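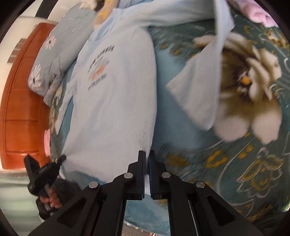
Winter league at Nundwood: what is new for the second half

January 5, 2023

Dear members,

The indoor season continues next week, and I want to write down the changes before the first evening, so that we do not have to explain them between the matches. Please read to the end, also if you only play doubles.

The first half went well on the court and less well on the clock. We rent the hall from Skeltley for a fixed time, and three evenings in the autumn finished late. The last pair had to stop at 4-4 in the second set and come back another day, which was not fair to them. For this reason each match now has a limit of 90 minutes, warm-up included. If the time is over and the match is not decided, the game that is being played is finished, and then the player with more sets wins. If the sets are equal, the games in the present set count. If these are also equal, one tiebreak to seven is played, and it must begin immediately.

A third full set will no longer be played in the league. At one set each, we play a match tiebreak to ten points. I know that several of you do not like this. I also prefer a real third set, especially against someone who serves better than I do, because after one hour the serve usually becomes slower. But the hall is what it is, and the full third set comes back in July when we are outside on clay and have enough courts.

Warm-up is five minutes. Please take your practice serves inside these five minutes and not after them.

About the surface. The hall floor is faster than many of you are used to, and the ball stays low. Players who come from our outdoor courts often prepare the backswing too late and then hit the frame. What helped me was to make the backswing shorter and to stand one step farther behind the baseline for the return. On second serves I go forward again. A slice is very useful here, and I see that too few people use it. A tall opponent in particular does not enjoy bending down for ten slices in a row.

The ceiling is low above court 2. A ball that touches the ceiling or the lamps is out, even if it falls into the court after. We had a long discussion about this in November, so I repeat it: the point is lost for the player who hit the ball. For lobs you should choose a flatter curve, or choose a different shot.

The balls for the second half come from Bunnag again. We bought 168 for the whole period, and every match gets three new ones. Put the used balls in the bag next to the bench when you are finished, and the juniors will take them for training. Please do not open a second can when one ball feels soft. Play it to the end and write a note on the score sheet.

The fee for the second half stays the same for singles. For doubles it is a little lower than before, as we now put two matches in one evening on the same court. The hall rent for the remaining weeks is 795 in total, and it must be paid in advance, so I ask everyone to transfer their part before the first match. Who has not paid cannot be placed in the schedule. This sounds strict, but last year it took until spring to collect everything.

If you cannot play, tell your opponent and also the league desk at least one day before. You can find the new date together, within two weeks. After this the match counts as lost for the person who canceled. For illness we make an exception, of course.

The friendly match against Grarden is planned for the end of the winter. They have a strong first pair and play very early at the net, so our doubles players should practice the low return to the feet and the lob over the backhand side. We lost there last time by one match only. If you want to be in the team, write your name on the list at the entrance. There are six places in singles and three pairs, and a person may play both.

Indoor shoes with a light sole, please. Shoes with clay in the profile leave red lines on the floor, and Skeltley sends us the bill for the cleaning.

The schedule hangs at the entrance of the hall from next week.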